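Chapter 8
Cleaning and Disinfecting Reusable Equipment

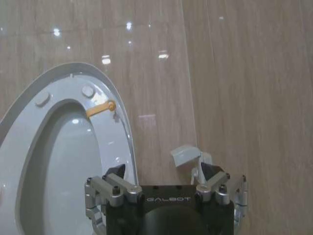
Hospitals use two kinds of equipment: items thrown away after one patient, and items used again. This chapter deals with the second kind. A wheelchair, an infusion pump or a blood pressure cuff may pass through many hands in a day, and each has to be made safe before the next person touches it.

You met the three classes of equipment in Chapter 4. Critical items enter sterile tissue and must be sterilized. Semi-critical items touch mucous membranes and need high-level disinfection. Noncritical items touch only intact skin, and for most of them a low-level disinfectant is enough. Noncritical does not mean unimportant. These are the items most often shared between rooms, and the ones most often missed.

Cleaning and disinfecting are separate steps. Cleaning removes soil with detergent, water and wiping. Disinfecting kills most of the organisms that remain. A disinfectant applied over dried soil may never reach the surface under it, so cleaning always comes first.

Contact time is the period a surface must stay wet for the product to work. It is printed on the label — read it every time, even for a product you know well.

The case study at the end of the chapter follows Carolina Magalhães, an equipment technician at Gudov Regional Hospital, as she tracks 40 infusion pumps through one Wednesday shift.

After reading this chapter, you should be able to:
Sort common equipment into the three classes
Explain why cleaning comes before disinfecting
Find the contact time on a product label
Fill out an equipment cleaning log

Key terms: bioburden, contact time, detergent, high-level disinfection, noncritical item

8.1 Soil and Bioburden

Bioburden is the number of living organisms on a surface before it is disinfected or sterilized.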